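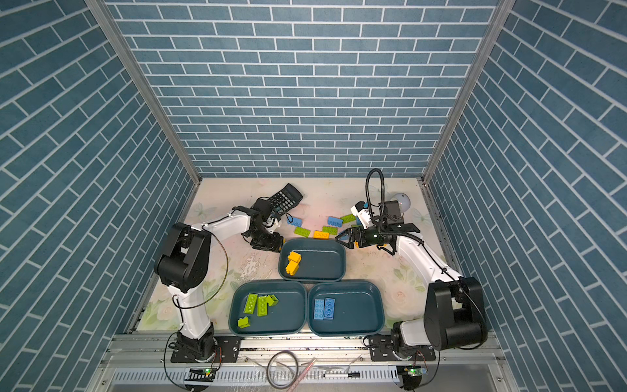
The block drive at the Neludum toy library wraps up this Monday, and I have spent more of September on my knees picking up building blocks than I care to admit. What started as a few bags on the counter has taken over the whole back half of the place, and the sorting has turned into the main event. The dark teal trays are the heart of it, three of them set out on a flowery mat, and once the blocks are in there you can finally see what you've got to work with. Before that it's just a heap! I love a tray. I went home after my first shift and put my own kitchen drawer into trays, so be warned, it spreads.

For those who missed the notice last month, the toy library is making up block sets that families can borrow, the same way they already borrow puzzles and board games. The goal was 30 sets by the end of the drive. As of closing time on Saturday there were 28 bagged, labeled and on the shelf, so we are two short with a day to go, and I'd say the odds are pretty good.

Shewit Moges, who runs the lending desk, had the idea back in the spring when a family from Maihi came in asking for blocks and all she could offer was a shoebox of odds and ends (half of it wasn't even blocks, it was dominoes). She put a sign up at the Simincombe grocery and another at the bus shelter, and then the bags started coming. By her log, 53 households have dropped something off. A few brought a sandwich bag's worth. One brought a suitcase, and yes, they wanted the suitcase back.

"I thought we'd get enough for maybe a dozen sets," Shewit told me. "Then I couldn't get to my own desk."

The sorting goes like this. Everything gets washed first, in a mesh bag, and spread out on towels overnight. Next day the blocks get sorted into trays, and anything cracked or chewed gets pulled. (There is a lot of chewed. Dogs, kids, I don't ask.) After that a set gets made up from the trays, with a good mix of shapes so a kid can build a decent tower or a garage for the toy cars, and it goes in a drawstring bag with a card telling you what's inside.

I should mention that I am slow. I came in thinking I'd knock out a whole set before lunch and I was still on my first one at two o'clock, mostly on account of stopping to build things. The kid across from me, who I'd guess was nine, finished his and started in on mine. Nice boy. Very fast hands.

The sets go out for loan starting the week after the drive ends. You'll need a toy library card, free if you live in Simincombe or Maihi, and you can keep a set for two weeks with one renewal. Lost a block or two? Don't panic, there's a spares jar at the desk and you can make up the difference from that. Please don't bring back a bag with sand in it, though. Shewit asked me to put that in and she did not smile when she said it.

Tatusitz Hardware has donated the drawstring bags and says it can send over more if we go past the goal. Last drop-offs are Monday until six, at the side door on the parking lot end. Train tracks and dolls are a no this time, blocks only, and if they're already washed you will make somebody very happy. I'll be the one at the end of the table, still on the same tray.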